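Section 4. Filling the Serving Bowl from a Bag

Read this section in full before opening the bag. The Gonton table set is supplied with one shallow bowl for dry snacks.

1. Place the bowl on a level table, away from the edge.

2. Wash the bowl by hand and dry it completely. Do not exceed a water temperature of 60 °C.

3. Open the bag along the top seam only.

4. Hold the bag over the bowl by its upper end and tip it slowly. Pour no more than 200 g at one time. 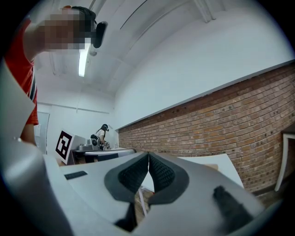
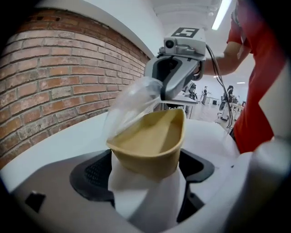 5. Set the bag down and level the contents with a clean spoon. Leave the rim clear.

6. Close the bag with a clip and return it to the cupboard.

Note: An opened bag should be used within the period printed on the package.

CAUTION: Do not leave an empty plastic bag within reach of small children. Danger of suffocation.

CAUTION: The bowl is not suitable for oven use. For hot dishes, refer to Section 5.

Questions concerning this section may be addressed to Aurelia Strebel, Customer Documentation, Idevside.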